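4.2 Reading the solicits: what readers expect from a tie-in issue

We turned next to the part of the study we had most looked forward to, the monthly solicits. A solicit is a short blurb that a comics publisher puts out ahead of an issue, and fans read far more into it than its few lines seem to hold. Our material came from the Tarnstead boards, where readers of the Brukex superhero line talk over each month's list as soon as it goes up. We kept 58 threads, all opened before 2019-01-31, and coded every guess about plot, villain or guest star.

The results are a delight to work with! Readers guessed most freely when the blurb named a hero and a place but left out the threat. Blurbs for the Akl crossover, which gave away the threat in the first sentence, drew shorter threads and a good deal more talk about cover art. In 12 threads the cover was the only topic. We had expected the opposite — that a named villain would give people more to argue over — and we were happy to be wrong, as the pattern held in all four of the titles we followed.

Tone matters too. Long-time readers were quick to spot a hero written out of character, and they often said so months before the issue reached the shops. Nine threads set the blurb beside an older run, sometimes with whole pages of dialogue typed out from memory. Many of these writers still planned to buy the first issue. Complaint and loyalty sat side by side in the same post, and our coding sheet had to be redrawn in February to let both be marked at once.

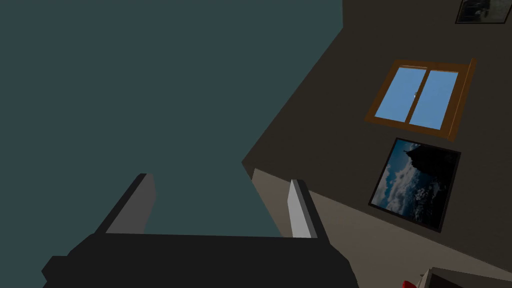

Figure 4. Simulated view of a two-finger gripper, fingers open.

Threads on the Iketel spin-off behaved a little differently. Its blurbs were written in the voice of a side character, and readers answered in kind, with mock letters and made-up news reports. These posts were hard to code, but they are some of the liveliest fan writing in the set, and we return to them in Section 5.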